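Arm build at the Condcombe workshop – spoon pickup

tgallardo
Gripper's on and wired. Next job is getting it to lift a spoon off the table.

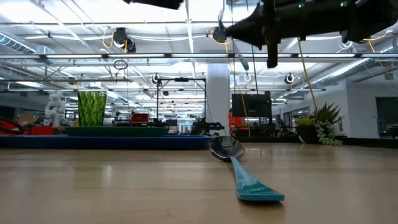 Aiming for 37 clean lifts in a row before I let it near anything that matters. Code is my own, planner is Prullila.

zillivitz
37 lifts of the same spoon from the same spot proves very little. Move it a hand's width and see.

tgallardo
It gets moved between tries. I'm not daft.

mossop_b
With a shiny bowl under strip lights I'd expect any camera to struggle. Go for the teal handle. Still don't see the point though – I can pick up a spoon for nothing.

O_Ceallaigh
Disagree with mossop, the spoon is a fair test. Flat on a table is harder than a block. I'd worry more about the fingers hitting the wood. What's your speed limit set to?

tgallardo
500 on the way over, much slower for the last bit.

zillivitz
Too fast with a glass vase on the same table. Post the failures as well, please, we only ever get the good runs on here.

tgallardo
Fine. Log goes up in September, misses included.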